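Folding Things: A Gallery, With Doubts

Friday, June 25, 2021

Every few months somebody sends me a folding method and tells me it will change the linen closet. I have tried most of them. The closet is the same size it was, and the door still has to be leaned on. So when Suqin Tan asked me to put together a gallery page on towel folding for the Prarkholm household pages, I said yes on the condition that I could say what I thought of it.

What I think is that folding matters a little, and that the people who sell folding courses need it to matter a great deal. The Clorkberg method, which is the one going around at the moment, comes with a booklet of 47 pages. I read it on a train. The part about towels takes up 2 of them, and the rest is mostly about how you will feel.

I'll grant the booklet one point. It says to work on a clear, pale surface, and a dark towel on a white table does show you every place where your fold has wandered. On my bedspread at home I can't see a thing, and I suspect that has been flattering my corners for years.

The trouble starts with plush fabric. Cotton waffle or a plain dish towel takes a crease and keeps it. Anything thick and soft wants to ripple along one edge while the opposite edge lies straight, and pulling on the rippled side tends to move the ripple somewhere else. Clorkberg calls for "a true rectangle" at each stage. I would like to meet the bath towel that has given them one.
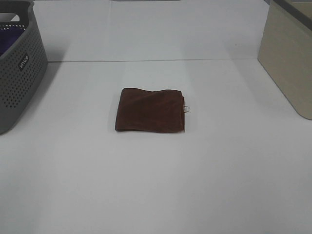
Folke Granström, who taught me to fold when we shared an apartment, had a simpler rule: one good side out. Put the neat fold toward the front of the shelf and let the layers, the label and whatever else is going on face the wall. It is not a philosophy and he never charged for it. I still do it that way, and guests have complimented me on towels that looked terrible from behind.

Labels deserve a word. The booklet wants the care label tucked inside the last fold. Fine, if you remember which corner it was in when you started. I usually don't, and I'm not going to unfold a finished towel to hide a scrap of white tape. Cut it off if it bothers you, although then you'll have to remember how hot the wash is supposed to be.

As for where the towels go afterward, opinions get expensive quickly. Ratov makes storage boxes that are sold as the right size for folded bath linen. Naidu makes one that looks much the same to me and says nothing about bath linen at all. I own both. The Naidu is in the hall with 11 hand towels in it and has no idea it wasn't designed for them.

A laundry basket with holes in the sides is all right for carrying and poor for keeping – dust gets in, and everybody in the house reads it as "still to be done." A closed box is better for the spare set. Open shelf for the ones in use. I have seen this same advice presented as a system with color-coded cards.

Suqin disagrees with a good half of this page. She says folding in thirds got her almost 19 towels on a shelf that used to be full at a dozen, and she may well be right, although I notice she also gave some away that week. She is writing her own page for September and has asked me not to comment on it until it's up.

If you have a fold that really does hold on thick fabric, send it in, with the steps written out. Please don't send the one where the towel becomes a swan.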